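Imprimir | Enviar por correo electrónico

Incidencia 501 – Lavadora Keton de carga frontal: no centrifuga con cargas pequeñas
Abierta por: Oona Keskinen
Atiende: servicio técnico Stiltomine, taller de Salcedo
Estado: cerrada

Descripción inicial
La lavadora lava y desagua con normalidad, pero al llegar al centrifugado final se queda dando vueltas lentas, para, cambia de sentido y vuelve a intentarlo. Al cabo de 14 minutos se rinde y da el programa por terminado. La ropa sale chorreando. Pasa con cargas pequeñas de ropa deportiva y casi nunca con sábanas o toallas. No aparece ningún código de error en la pantalla. La máquina está instalada sobre baldosa y no se ha movido desde febrero, cuando se cambió el fregadero.

Respuesta del técnico, 9:40
Lo que describe coincide con la protección por desequilibrio. Si el tambor no consigue repartir la carga, la placa no autoriza la velocidad alta. Antes de enviar a alguien necesitamos saber:
– programa y velocidad seleccionados
– qué prendas lleva la carga que falla
– si la máquina está nivelada
– si el filtro de desagüe está limpio

Respuesta de la usuaria, 11:15
Programa sintéticos, 30 grados, velocidad máxima. El filtro lo limpié ayer, tenía una goma del pelo y pelusa. He puesto un nivel encima: cae un poco hacia la pata delantera derecha. La carga que falla siempre es parecida, dos o tres prendas de deporte. He repetido la prueba con una sola camiseta de baloncesto y tampoco centrifuga.

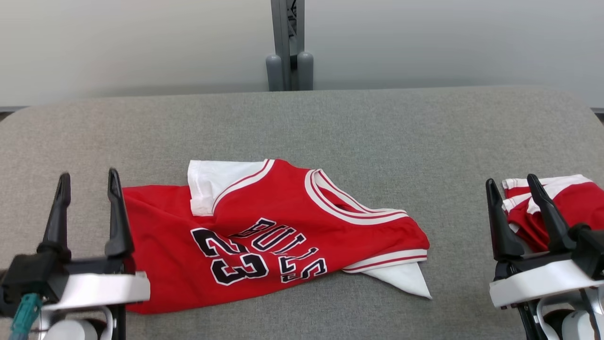 Camiseta roja de los Bulls, número 23.

Probé además con la misma camiseta y cuatro toallas medianas. Ahí sí subió de vueltas, aunque al segundo intento.

Respuesta del técnico, 12:05
Gracias. Una sola prenda casi siempre da problemas en este modelo: se pega a un lado del tambor y no hay nada que la compense. Que con toallas funcione descarta en principio el motor y la placa. De todos modos, el desnivel hay que corregirlo. Pasos:
1. Desenchufar y vaciar la máquina.
2. Aflojar la contratuerca de la pata delantera derecha con llave fija.
3. Bajar la pata hasta que el nivel quede centrado en los dos sentidos.
4. Apretar la contratuerca contra la carcasa. Si queda suelta, la pata se mueve otra vez en pocos lavados.
5. Empujar por las esquinas superiores en diagonal. No debe balancear.
6. Lanzar un programa de solo centrifugado con las cuatro toallas.

Respuesta de la usuaria, 17:30
Hecho hasta el paso 5. La contratuerca estaba suelta del todo, se giraba con la mano. La máquina ya no cojea. En el paso 6 centrifuga a la primera. Con tres camisetas sigue haciendo amagos, pero al final arranca.
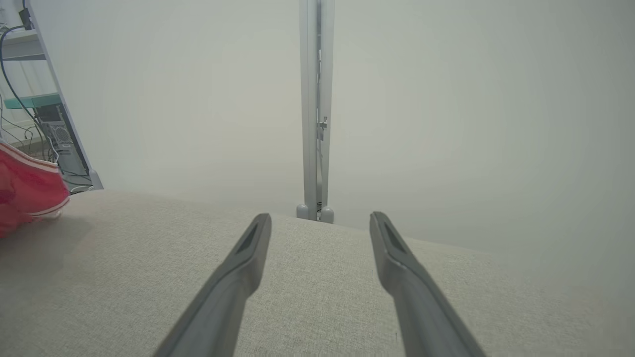 Queda un golpeteo al coger velocidad, como de algo metálico, que dura unos segundos y desaparece. Antes no lo oía, o lo tapaba el ruido de la pata.

Respuesta del técnico, 18:10
El golpeteo al pasar por la velocidad intermedia suele venir de los amortiguadores. El contador interno que nos indica es de 3.000 ciclos, y a esa altura es normal que hayan perdido fuerza. Prueba: con la máquina parada y vacía, empujar el tambor hacia abajo y soltar. Debe volver a su sitio y quedarse quieto. Si rebota varias veces, hay que cambiarlos.

Respuesta de la usuaria, 18:25
Rebota tres veces.

Visita
Sustituidos los dos amortiguadores (recambio Jodcombe, compatible). Muelles y contrapeso superior sin daños, tornillos del contrapeso reapretados. Nivelación comprobada. Centrifugado con toallas y con tres prendas deportivas: correcto, sin golpeteo. Recambio y mano de obra, 95 euros.

Recomendaciones anotadas en el parte: no centrifugar prendas sueltas, añadir una o dos toallas – y revisar las patas cada vez que se mueva la máquina.

Incidencia cerrada con conformidad de la usuaria.

Imprimir | Enviar por correo electrónico

Comentarios (3)

marisa_lv
Me pasaba igual y era la contratuerca. Gracias por poner los pasos.

Tomás R.
¿Los amortiguadores se cambian por delante o hay que quitar la tapa trasera? La mía es de carga superior.

pepelavadero
En la mía el tambor también rebota, pero no hace ruido. De momento la dejo como está.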